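工作台围三面花料，真有人说的那么好？
10月 晚上9点 发帖：Kamonchanok Chuensuk　版块：桌面与收纳
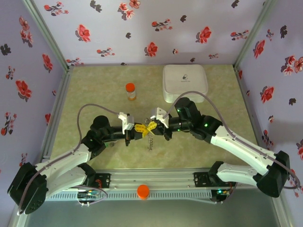
最近版里都在推“围挡改造”，说台子三面围起来，再换个带花的面，人坐得住，东西也不乱。我对这种说法一向存疑。Kaewsai 的店员跟我报价3000，包料包贴，问他耐不耐擦，他只会说“大家都说好”。再说花色，淡紫底配红花、小枝和深灰叶影，单看不难看，可是后墙左墙右墙全是它，台面又是浅绿、米色、偏黄混在一起的斑驳纹，中间那一小卷银色细丝似的东西，我觉得就不好认。换成纯色台面会不会更省眼睛？

2楼　siriporn_w
不同意。银色在浅绿米黄上还算显眼，花都在墙上，又没印到台面。你要找的东西是在台上，跟墙有什么关系？

3楼　老段子手
有关系。低头抬头都是花，看久了眼晕。我那面墙贴了21天就撕了，胶印到现在没弄干净。

4楼　Samran Thongsuk
贴之前打底了没有？没打底就别怪料子。另外3000太离谱，Tallport 那边零买，70一卷，6卷够我贴三面还有剩。

5楼　老段子手
打了。回楼上，70一卷的我摸过，薄得透底，深色墙盖不住。

6楼　Kamonchanok Chuensuk
回2楼：银丝算你对一半。左边还有一小点绿和一小块深灰，落在那种台面上，你扫一眼能分出来？绿的跟底色都快混了。

7楼　siriporn_w
绿的那点我认输，深灰的不认。墙先别动，台面铺张白垫子试试，花不了几个钱。

8楼　Lamduan Wongsuwan
垫子会滑，四角要压住。还有，“围起来就不乱”这话谁验证过？我围了照样乱，就是从侧面看不见了。

9楼　Kamonchanok Chuensuk
那先买垫子，Kaewsai 那单我不下了。谁用过 Endent 的防滑款，来说句实话，广告别贴。

读者评论
Fongchan：Endent 的用过，边角会翘，别的没毛病。
路过的米缸：花墙党表示不服，我家的贴到现在好好的。
匿名：6卷贴三面？你那台子多大，报个尺寸再说。

联系站务　|　版权所有 Zullach 论坛　|　返回顶部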